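Home > Community > Family Cooking > Feeding a crowd

Fish pie the day before - will the mash survive?

thitima_d
Hello all, long-time reader and only an occasional poster, so please be gentle. We've taken a house at Skiltanden for a week in May and I have rather rashly promised everyone fish pie on the first full day. There will be 11 of us, including my mother-in-law, who makes a very good fish pie herself and has been very nice about not mentioning it.

My trouble is that the kitchen there is small and I've never met the oven. I'd much prefer to do all the work at home the day before, drive it down in the cool box and simply put it in to bake at lunchtime. I've done that with shepherd's pie plenty of times with no bother, but the one time I tried it with fish I lifted the lid of mash (so to speak) and found a grey puddle underneath. The flavour was fine, but it had to be served with a ladle.

Was it the potato, the sauce or the fish? I poached the fish in milk first, then made the sauce with the milk, as my mum always did. I used a big Stoline enamel dish, the deep one, and it was full right to the top. Any advice gratefully received, and if the answer is "make lasagne" I can take it!

Thitima Duangkaew

marrowfatpete
Make lasagne.

No, sorry, I'll be helpful. It was the fish. If you poach it, cool it and then bake it again, it gives up all its water in the second cooking and that's your puddle. Put the fish in raw. Cut it into big chunks, bigger than you think is polite, pat it dry with kitchen paper and let it cook in the sauce in the oven. I've done it this way ever since I worked a summer in a pub kitchen and I wouldn't go back.

kettle_on_again
I'm afraid I'm going to disagree with Pete, although I've enjoyed his posts for years and his piccalilli is on my shelf as we speak. Raw fish is lovely if you're assembling and baking straight away. Once it's been sitting under sauce overnight in a fridge and then in a cool box on the motorway, I'd be much less keen. You'd be driving raw fish about, for one thing, and for another the salt in the sauce draws the water out while it sits, so you get the puddle anyway, only earlier.

What I do is poach it very briefly, so it's only just turning at the edges, then lift it out and leave it in a colander over a bowl while I get on with everything else. You'd be amazed how much comes out. Some of it goes back into the sauce and the rest goes to the cat.

The sauce also wants to be a good deal thicker than looks right in the pan. If it drops off the spoon in a lump, you're there.

marrowfatpete
Fair point about the motorway, I hadn't taken in that it was travelling. I still say raw for anyone baking at home the same day. And you can salt the sauce lightly and put the rest on at the table, which sorts out your drawing-water worry.

kettle_on_again
It helps with it, Pete. I wouldn't say it sorts it out.

Yaowalak_S
Hello Thitima, how lovely, I do hope you get the weather. I've made fish pie for crowds more often than I care to remember (we used to do the harvest lunch) and I agree with Kettle about the draining, but I think everybody is being a bit hard on the fish and letting the potato off scot-free. Mash that has been made with a lot of milk will weep, and a hot mash put on a hot sauce and then covered with foil will weep even more, because all the steam runs back down into the dish. I'd put good money on that being at least half of your puddle.

So: let the sauce go completely cold in the dish before you put anything on top of it. Spread it out, put it somewhere cool, go and have a cup of tea. Make your mash with butter and an egg yolk and hardly any milk, having first let the potatoes steam dry in the empty pan with the lid off until they look chalky. Let that cool a little too. Then on it goes, in spoonfuls from the outside in, which stops it sinking in the middle.

And please, two shallower dishes if you have them. A deep dish straight from the fridge takes an age to heat through and the outside is boiling away for half an hour before the middle has woken up. I put 600 g of fish in each of mine, mostly haddock with a bit of smoked, plus a few prawns if somebody has been paid. I'd want three dishes like that for your party, or two and a very big bowl of peas.

One more thing and then I'll stop. A teaspoon of fish sauce in the white sauce instead of some of the salt. I use Srisuk as that's what my sister keeps in the cupboard and passes on to me, but any decent one will do. You won't taste it as such. It just makes the whole thing taste more like itself, and I've had people who swear they can't abide fish sauce come back for seconds.

Yaowalak Saithong

marrowfatpete
Fish sauce in a fish pie. I have to go and sit down.

Yaowalak_S
You put anchovies in your shepherd's pie, Pete, you told us so at Christmas!

marrowfatpete
That's different, that's lamb.

bramblejan
Can I put in a word for leaving the mash off altogether until you get there? I know it means boiling potatoes in a strange kitchen, but that's a job you can give to a teenager, and you then have cold filling and fresh hot mash, which browns beautifully. I took the filling in one of those lidded tubs, upside down in the cool box by accident, and it came to no harm at all. We were down the coast from Skiltanden that time, in a place with a cooker that only had one ring working, so if I can do it anyone can.

Do check there's a masher. We used the bottom of a mug.

thitima_d
Goodness, thank you all, I went to put the washing out and came back to all this. I think Yaowalak has it, or at any rate I recognise every one of my crimes in her post. Hot mash, hot sauce, foil, deep dish. I even remember feeling pleased with myself about how creamy the mash was.

I'm tempted by Jan's idea, but the teenagers will be in the sea or asleep, so I'd sooner have it all done. I'm going to do a trial run at home with one dish and leave it overnight, then bake it for the four of us and report back. I might even try the fish sauce. Does anyone have a view on how long to bake it from cold, and at what temperature? I have a Flastau probe thermometer that I was given and have only ever used on the Christmas turkey. 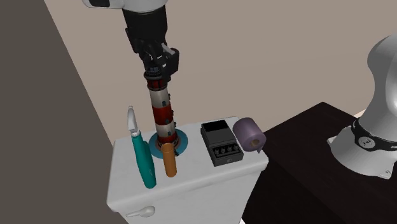 Re: Baking it from cold

kettle_on_again
Take it out of the fridge while the oven heats up, no longer than that with fish in it. I do mine at 180 fan with no foil for the first half hour, then have a look. If the top is getting ahead of itself I lay a sheet of foil over loosely, not tucked in. Fifty minutes usually does a shallow dish. Swap the shelves over halfway if you've more than one in there, or one will be bronzed and the other will look poorly.

marrowfatpete
Use the probe! Go in at the side, down through the potato and into the very middle of the sauce. I take mine out at 73 and it climbs a bit more while it rests. And it must rest, ten minutes at least, or it'll run all over the plate however well you've drained it.

kettle_on_again
I'd leave it in until 75 for something that has been cooked, cooled and driven about, especially with little ones or older folk at the table. Two degrees won't hurt a fish pie.

marrowfatpete
In my defence it does get there on the worktop. But yes, all right, with grandparents present I'd give it the extra few minutes. Don't tell my old head chef.

bramblejan
Pete and Kettle agreeing about something, I'm going to print this page out.

Re: Trial run

thitima_d
Reporting back as promised, and it's good news. I drained the fish for an hour in the colander and a whole teacupful of liquid came out, which was quite a shock. My sauce was so thick I had a wobble and nearly let it down with more milk, but I thought of you all and held my nerve. It went cold in the dish, the mash went on from the outside in, and it spent the night in the fridge next to the yoghurts.

It took fifty-five minutes in my oven to get to 75. When I put the spoon in there was the tiniest bit of liquid at one corner and that was all, and after ten minutes' rest even that had more or less gone back in. The fish had stayed in proper pieces. I did use the fish sauce, and my husband said it was the best one I'd made and asked what was different, and I said I'd bought nicer potatoes.

My only grumble is that the mash was a touch stiff. Could I use a little cream with the egg yolk next time, or am I asking for trouble?

Yaowalak_S
Oh, well done, I'm so pleased! Yes, a spoonful or two of cream is quite safe, or a bit more butter. Or stir in some soft cheese, which holds its water better than either. And rough the top up well with a fork before it goes in.

bramblejan
Soft cheese with chives in it is very good. What are you giving them for pudding?

thitima_d
I hadn't thought that far, Jan. Something that can sit in a tin, I should think, as the cool box will be full of pie.

bramblejan
Gingerbread, then. It's better on the second day in any case. I'll dig out my recipe and start a new thread for it this evening.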